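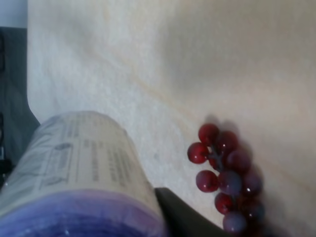
Right, so I want to start with packing a lunch for other people, because I've been doing it for the Bolger walk every July and I still get it wrong. Last year we did 63 lunches off one table, with me and Raelene and whoever wandered past. Fruit is the awkward bit. Grapes want to go in last, and I like them on a pale surface with the roll sitting nearby, label still on, so you're not hunting for anything once you get going.

(Pause here – ask who has ever opened a bag of squashed grapes. Hands up!)

Next bit is timing. Hemi reckons 25 minutes for the lot. It took us nearly an hour, and he was eating as he went, so make of that what you will. Bread first, then cheese, and keep the lids away from the chopping board.

Mention the Komthorpe hall fridge – it's tiny, so bring a cool box. Tipene has two if anyone's stuck.

Then hand over to Ngaio for the sandwiches. She's got the knives, and she'll want the front table cleared before she starts.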